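Sep 27, 2024
Roxana Carhuamaca
3 min read

Spent the morning on the booking software again. We have been paying Stuvari since December and I still can't get the reminder messages to go out to everyone on the list. Sent the fall term notice to 65 families last night. By breakfast 28 of them had it. The log says delivered for all of them. Zinash Gashaw phoned at eight to ask whether her daughter's class was cancelled, so that was one I knew about without looking.

Wrote to support. Got the automatic reply with the link to the help page I had already read. Wrote again and put the account number in the subject line this time. The second reply was from a person called Lis, or signed Lis, who asked me to clear my cache. I cleared it. Same result. 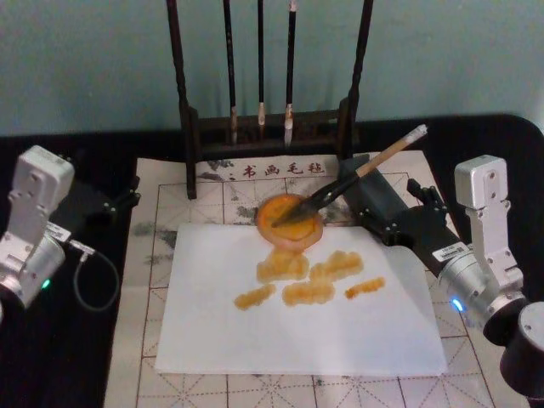 The plan we are on allows 200 messages a month. The counter says we have used all of them, and I think it is charging us for every retry. If so we have paid for the same notice three times over. I took screenshots of the counter and the log and put them in the folder with the invoices. I also asked for a refund on this month's fee, which is $20, so not a fortune, but the colour copying comes out of the same money.

Called the rest of the list from the kitchen phone after lunch. Most people were nice about it. Two numbers were out of service and one man thought I was selling something and hung up. Left him a note in the system, for whatever a note in the system is worth.

Zinash uses Mestanness for the bakery and says it does the job. It costs more and there is no calendar in it, so I would have to keep that part on paper or pay for a second thing. She offered to show me hers next week. The other one I looked at was Pletorside, but they want a year up front and I am not doing that again.

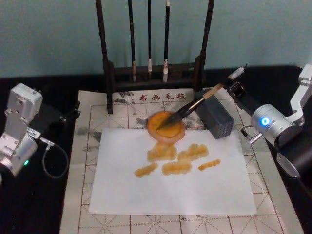 Orange strokes on white paper, on the gridded felt mat.

Exported the contact list before supper in case they lock the account while the refund is being argued over. It came out with the last names in the phone column. Fixed the first page by hand and left the rest for tomorrow.

No answer from Lis by nine. Went to bed with the laptop off.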